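Dekcombe bench notebook
Feb 16, 2019

Clothes set, two arms. We're at 555 kept episodes as of tonight and I'm really pleased with how they look. Target is still 1000 before we train the full version, but I want to try a small run on what we've got because I can't wait that long!

What changed today: Olaia Lorente drove the leader arms all morning and her pace is lovely to replay. She stops for a beat once both grippers have hold of the cloth, then pulls it out slowly until it's held between them, and only then moves over to the fold. My own episodes from last week rush straight through that bit. You can see it in the joint traces – hers have a clear flat spot before the stretch and mine are one long smear. I think the model will have a much easier time learning when to stop pulling if that pause is in there, so I've started copying her.

Rules we settled on for the rest of the set:
- start with the cloth dropped, never laid out
- left gripper takes the first hold, right one follows
- a failed grasp is fine to keep if the driver recovers inside 20 seconds
- if the cloth goes off the table, bin the episode
- one garment per episode

The recovery ones are my favourites. We have 13 tagged so far, where a corner slips and gets picked up again, and I'd like a lot more. The Zarnach set we started from has almost none, and the old policy showed it: lose one corner and it would carry on folding air.

Dark cloth is going better than I feared. Bohumila Šindelář brought the exposure up a little on the fixed camera and we can now make out folds in the black pieces, which were just a blob on the first day. The table goes a bit bright but the shadows on it are still there, and I'd like to keep those as they seem a decent hint for how high the cloth is hanging. Left the setting alone after that. Bohumila, please write it on the inside cover so we can get back to it if somebody bumps the menu.

Cords are a whole adventure. They flop wherever they like, they stand up in loops, and twice the driver grabbed the cord instead of the hem. I was going to tie them off and then decided against it. Real laundry has cords! Kept both of the grabs too, tagged "cord".

The Forklow logger dropped its last couple of frames on a few episodes when we hit save too fast. Wait for the beep. Robles script for trimming the dead time at the start works well now, takes around 20 minutes for the day's lot, and I've put the new version in the shared folder with the old one next to it.

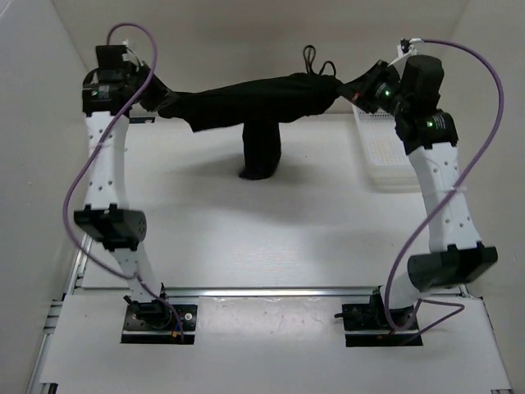

Next job is the labels. I'd like to split each episode into grab, stretch, fold and release, and mark the change from grab to stretch by hand on a small batch first, to see if Olaia and I pick the same moment. If we're close, we can let the gripper signal do the rest. If we're miles apart we need a better definition, and I'd love to have that argument early. Also want longer sleeves in the pile, and something stretchy.

Questions about the clothes set: ask at the Dekcombe bench | © 2019 Dekcombe workshop | Back to top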